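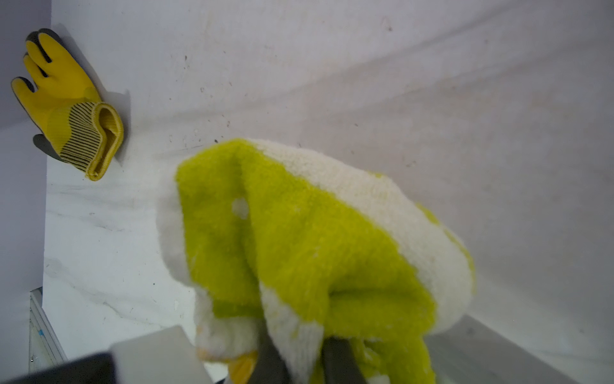 I have been waiting for a machine to take over my washing since I was old enough to be asked to help with it, and every few years I sit down with a pot of tea and try to work out how much longer I shall have to wait. The dishwasher came, and the tumble dryer, and the little round thing that bumps its way along the skirting boards, and each time I thought the rest would follow by the next summer at the latest. It has been rather more than one summer. What I have come to believe is that the hard part was never the washing at all, it was the picking up. A fuzzy green and white cloth held between two grey fingers, with a yellow work glove lying flat a little way off, is about as plain a bit of work as you could set anybody, and yet if you think about what each of those things asks of a hand you begin to see why we are all still sorting our own socks.

Take the glove first. A glove has a front and a back, a cuff that likes to fold over on itself, and a left or right partner which may or may not be in the same heap. My mother could pair a whole basket of them without looking, while listening to the wireless and telling me off. A machine has to find the edge of the thing, decide which edge it is, and close on it without taking hold of whatever is underneath as well. I do this badly myself when I'm in a hurry, so I try to be fair.

I spent a September afternoon at a small trade show in Etoncombe, mostly because a friend had a spare ticket and there was the promise of a decent lunch (there was, and I had the pie). There must have been some 3000 people through the doors, and a good many of them were standing three deep at the Gavrilă stand, where an arm was putting jars into boxes. It was lovely to watch. It had got through 609 jars by the time I arrived, according to the little counter on the front, and the young woman looking after it told me it hadn't dropped one since breakfast. Jars, of course, are a gift. A jar is the same shape before you pick it up as it is afterwards.

Further down the hall, next to the coffee, a firm called Mondavura was talking about linen for hotels and guest houses, and theirs was the stand I kept wandering back to. They had no counter. They were quite open that their machine was slow, and that a towel dropped in a heap was a different puzzle every time, and I liked them a great deal for saying so. The chap I spoke to said he'd happily swap all his towels for jars. We had a long chat about fitted sheets, which he called "next decade's problem", and I'm afraid I laughed rather too loudly and somebody at the coffee queue turned round.

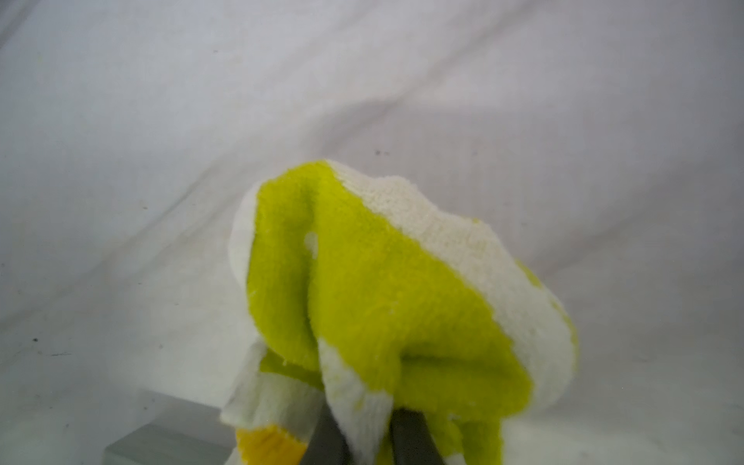
So can they do the chores yet? I would say that they can do a piece of a chore, if you choose the piece kindly. Picking a cloth up is one piece. Finding two corners of it is another, and shaking it out, and laying it down square, and knowing that the one with the bleach mark goes under the sink and not in the airing cupboard. We string all of that together in a few seconds and call it folding a towel. When I read that a robot can do the laundry I always want to know where it started, and who emptied the machine and put everything within its reach.

On the shop floor I think it will come sooner, and in places it is already there. My cousin packs for Tastness, who do the chutneys and the fancy mustard, and she says the lifting and stacking at her end went over to machines a while ago and her back has been grateful ever since. The bits still done by hand are the soft and awkward ones — wiping down, tying ribbon round the gift sets, stuffing tissue paper into corners. She isn't worried about her job. She would quite like something else to do the tissue paper.

As for me, I did look up what a folding machine for the home would cost, and the cheapest I could find was £1810, for a thing the size of a wardrobe which wanted every shirt clipped on to it by hand first. I closed the page and went and brought the towels in, as it had started to spit. I shall look again next year, and in the meantime I've bought a second laundry basket and am trying to persuade the household to use it.

Last updated: September

Contact | Copyright, all words my own | Back to top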